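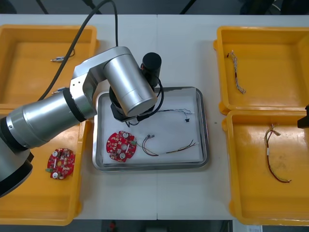 Battery storage at the Bostport substation: what we asked for, what we got, what it cost
Speaker notes, 18/05/2023
Running time 20 minutes plus questions

Slide 1 - Title
Say who I am and that I work on distribution planning at Novar. The talk covers one project, a battery next to a substation. It doesn't cover rooftop solar or home batteries. If people want those, there is a session after lunch.

Slide 2 - The problem at Bostport
Bostport has one substation with two transformers. On most days either one can carry the town. On hot late afternoons, neither can do it alone. If one fails on a day like that, we have to cut customers off in turns until the load drops.
Load has grown slowly. The cold storage warehouses by the harbor are the main cause, and they run hardest at the same hours as home air conditioning.
The substation serves 3000 customers. Pause here, people usually write that down.

Slide 3 - The usual fix
A third transformer. We know how to do it and the regulator knows how to review it. The trouble was land. The lot is full, the street is on one side and a drainage channel is on the other. Buying the parcel across the street meant moving a feeder too.
The planning group priced that option first, and it stayed on the table until the end. Say this clearly. We were asked at the hearing whether we had made up our minds early.

Slide 4 - The battery option
Two companies answered the request for proposals in full, Chauhan and Etine. A few others sent letters only.
Chauhan offered to build and hand over. Etine offered to own the battery and sell us the service under a contract. These are hard to compare side by side, so spend a minute on the table. Left column is money up front, right column is yearly payments. The bottom row puts both on the same basis.
We went with Chauhan. The price was close. The deciding point was who controls the battery on the few afternoons we need it. Under the Etine terms we had to give notice a day ahead, and a transformer doesn't give a day's notice.

Slide 5 - Size
The battery is rated at 2000 kilowatts. It was sized to the gap between peak load and what one transformer can carry, plus a margin.
Duration matters as much as power. The peak at Bostport is wide and flat, three to four hours. Early drafts assumed two hours, which would have left us short. Show the load curve and leave it up.

Slide 6 - What it does the rest of the year
Most days it isn't needed for reliability. It charges overnight and discharges in the evening, and the savings go back through the fuel adjustment.
In summer we hold it full from noon on. That costs us some of the savings. Several people on the review panel wanted it to do both jobs every day. It can't, and the filing should have said so on page one.

Slide 7 - Benefits and costs
Three things went in the benefit column: avoided outages, the delayed transformer, and energy savings. The delayed transformer is the largest.
I would treat the outage figure with care. It depends on what you think an hour without power is worth to a household, and the survey behind it is old. We ran the case with that figure cut in half. The project still came out ahead, but by a small amount.
We left out carbon. Commission staff asked us to, as there is no agreed value in this state.

Slide 8 - What went wrong
Fire review. We met with the fire department in April, after the layout was done. They wanted wider spacing between the containers and a second gate. Both were fair requests. The redraw took seven weeks.
Noise. The cooling fans are louder than the transformers. We added a wall on the street side.
Metering. The meter was set up as a load only, so discharge didn't record. Fixed in a week, but the first bill was wrong.

Slide 9 - What I would do again
Price the ordinary option properly. Keep control of dispatch. Publish the load data with the filing - it cut the number of written questions a lot.
See the fire department before drawing anything.

Slide 10 - Questions
Likely ones: battery life (the warranty has a yearly cycle limit, and we are under it), what happens if load keeps growing (the third transformer comes back, later), and whether customers can see the contract (the redacted version is in the docket).
If asked about other sites, say two are being studied and I can't name them yet.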